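Imani Halvorsen
Tue 5 May

OK so I have finally cracked my grandmother's cardamom buns and I am going to be completely unbearable about it for the next few posts. Thread!

1/ Some background. I've been trying to make these since March. Batch after batch, always fine, never right. Hers were soft all the way through and the cardamom hit you before you even bit in. Mine tasted like a nice dinner roll that had once met a spice.

2/ First thing I changed was the cardamom itself. I had been using the ground stuff from the supermarket for YEARS. This time I bought whole pods from Kasprzak (the little deli on the corner, the one with the blue awning) and crushed the seeds myself. Oh my goodness. The whole apartment smelled like her kitchen before I'd even turned the oven on.

3/ Don't grind them too fine! You want little black specks and the occasional crunchy bit. I use a mortar and stop well before my arm wants to.

4/ Second thing: warm the milk with the crushed seeds in it and let it sit until it's barely warm. I used to throw the spice in with the flour, and it was like it went into hiding. Milk and butter carry it so much better.

5/ The dough, for those already asking in my mentions (hi!):
200 ml whole milk
7 g instant yeast
a stick of soft butter
one egg
a good half cup of sugar
a big pinch of salt
bread flour until it's soft and a bit tacky – I start with three cups and add more by the spoonful

6/ It WILL look too sticky. Leave it alone. Walk the dog. I kept adding flour at this point and that was my dinner roll problem right there. Ten more minutes of kneading and it comes together and gets all silky and you feel like a genius.

7/ Overnight in the fridge if you can stand it. I mixed mine at dinner time and took it out 11 hours later and it had nearly pushed the lid off the bowl. So much easier to roll when it's cold, too.

8/ Filling is soft butter, brown sugar, more cardamom, and a tiny bit of salt. My cousin in Dernmont puts cinnamon in hers and we have agreed to love each other anyway.

9/ Shaping! I can't do the fancy knot. I've watched the videos, I've slowed them down, my hands just don't do it. So I fold the dough in thirds, cut strips, twist each one and wrap it around two fingers, then tuck the end under. They come out a little different every time and they all taste the same.

10/ Got 14 out of this batch. Let them puff up until they wobble when you shake the pan, egg wash, pearl sugar, then 425°F on the middle rack. Start checking at 9 minutes. My oven runs hot on the left side so I turn the pan halfway.

11/ Cover them with a clean dish towel the second they come out. This was the other big one!! The steam keeps the tops soft. I'd been leaving them out on a rack like cookies and wondering why they had a crust.

12/ Ate two standing up. Took a plate next door. Came back and ate another one.

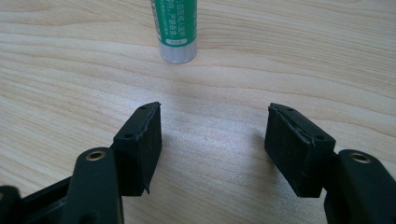

Green label, silver base, blond wood.

13/ A couple of answers before I go knead something else. Yes, you can freeze them, do it the same day and warm them in foil. Yes, oat milk works, I tried it in an earlier batch and the dough was a touch looser, so hold back a splash.

14/ And no, you don't need a stand mixer. I did all of these by hand on the kitchen counter with the radio on – one of the nicest mornings I've had all spring.

15/ Next up is the same dough with orange zest and almond paste. Tell me if you make these, I want to see every single wonky bun.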